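Nerys Gittins has run the stockroom at Gillgate, a mail-order knitwear firm, since May. Her first change was to the returns procedure.

"Returns sat for 10 days before inspection," she says. "The delay was in the sorting, so I split the sorting."

Each item is now checked at one of two benches, then regraded or written off. Gloves are logged by the pair — a single goes to a separate shelf and is held for two weeks.

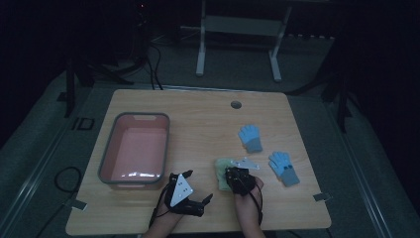 Gittins keeps the log on paper. The first full count gave 114 open returns, most of them with no order number.

"A missing number costs more time than a damaged cuff," she says. Her colleague Irfan Pasaribu is now redrafting the returns slip.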